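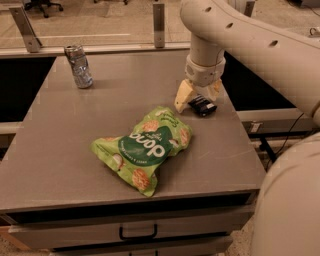

Chapter 6
Clearing a table

By the end of this chapter your group will have written a program that picks objects off a table, one at a time. You will need the gripper settings you saved in Chapter 5.

Packaging is harder to handle than wooden blocks. A snack bag has no fixed shape, and a crumpled one may offer only a narrow fold to hold. An empty plastic bottle gives way when squeezed and falls over if the fingers brush against it.
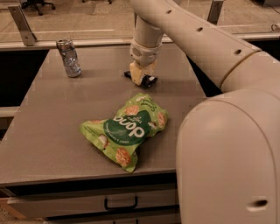 Start with the approach. Stop the fingers above the object, check their position, then lower them slowly. The club at Gralstead, led by Parisa Ebrahimi, logged 100 attempts in June and missed 19, mostly on bags.

6.1 Before you start
Choose one person to keep the log. Write down every attempt, including the ones you stop early.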